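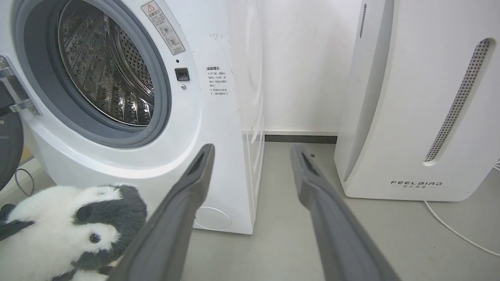
Gripper at the washer with door open, wrist camera view. Cards 9 to 14 apply.

Ellus Rule Set for Two-Arm Robots in Laundry Rooms
Manufacturer: Ullholm
Edition: April, second printing
Form: printed cards in a ring binder, with wall sheet and log book

Product description

The Ellus Rule Set is a working standard for teams who operate two-arm robots beside household machines. It contains 33 cards in six groups. Every card gives one rule, the check that belongs to it, and the line in the log book where the check is signed. The cards are meant to hang near the workplace and be read while standing, so the letters are large and the sentences are short.

Most written rules for robots were made for factory cells with a fence. In a laundry room there is usually no fence, the washer door stands open into the working area, and the load is soft. Our rules begin from this situation. They were written by Ute Kramer together with the operators at our Priklow site, and they were changed many times before the first printing. The log from Priklow has 3,234 signed lines, and each card was compared with these lines before it was accepted.

Contents of the binder

Group A, Floor and cables (cards 1 to 8)
The floor is checked before power is given to the arms. Small pieces are picked up by hand. A cable which crosses the way between washer and basket must be moved or fixed, also when the task is short. Card 5 treats cable loops at the arm: the loop must be long enough for the full reach, and it must not be able to catch the rim of a basket or a door hinge.

Group B, Appliance door and gasket (cards 9 to 14)
The door is opened fully by a person and stays in this position for the whole run, unless opening the door is the task itself. Fingers do not press on the rubber gasket. Labels and notices on the front panel stay uncovered. For a test with a plush or another dry load, the washer is disconnected from the water and the drum is turned once by hand to see that it is empty.

Group C, Neighboring objects (cards 15 to 18)
Everything standing next to the appliance is either removed or written in the log as an obstacle. We ask for this also with light things such as an air purifier or a drying rack. Card 17 gives the order of work: first the person looks, then the person writes, then the arm moves.

Group D, Soft loads (cards 19 to 25)
Towels, clothing and plush toys. A plush is a good first load, it has volume but forgives a strong grip. The group says how to limit closing force, how to approach from above without pushing the load into the basket bottom, and when to let go. Long fur and loose threads need a look at the gripper after every run, especially near motors and open wiring.
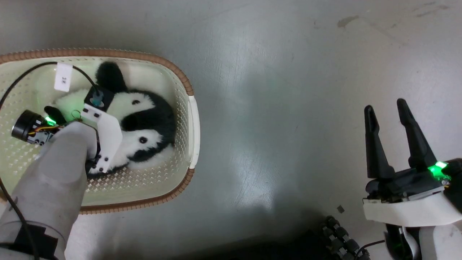 Left arm with the plush in the basket, right gripper open over free floor. See cards 19 to 25 and card 28.

Group E, Two arms together (cards 26 to 30)
When one arm works in a basket, the second arm has a place to wait. Card 28 describes this place: outside the basket, on the free side, fingers visible to the operator. The second arm enters only after the first has stopped or after the operator has given the word. The status lights should be visible from the operator's position - if a sleeve or a load covers them, the position of the operator is changed.

Group F, Stop and handover (cards 31 to 33)
Who may stop the robot (every person in the room), who may start it again (only the operator who is written in the log), and what must be told to the next shift.

Also included

Wall sheet with all rules in one line each
Log book with 400 lines, numbered
Grease pencil and spare rings
Registration slip for corrections

What the set does not replace

The Ellus Rule Set is good practice, written down. It is no certificate. The risk assessment of your own site and the manual of your robot have priority, and when a card says something different from the manual, please follow the manual and write to us. The limits for force and speed are left blank on the cards. They must be filled in by the responsible person at your site, with pencil the first time and with ink after one week of use.

Notes on use

We recommend to begin with groups A and F only, and to add the others when the team signs the log without being reminded. A new team needs one morning for the reading. Please do not laminate the cards, because the pencil values cannot be written then.

The sleeve question comes often. Fabric sleeves on the arms are permitted under card 22 if they sit without folds at the moving joints, and if they are taken off for inspection each month. Folds between joints are accepted.

Comment from a user

"We had our own list before, on one page, and everybody knew it and no person read it. With the cards we discuss more. Card 17 was too slow for us in the beginning, I wrote this to Ullholm and they answered that it should be slow." - Virgilio Sebastian, Mangubat

Ordering

Ellus Rule Set, complete binder: in stock
Log book alone: in stock
Replacement cards, by group: delivery in 6 working days
Editions: English, German

Owners of the first printing can receive the changed cards (5, 17 and 28) without cost. Please send us the registration slip, or the number from the inside of the binder.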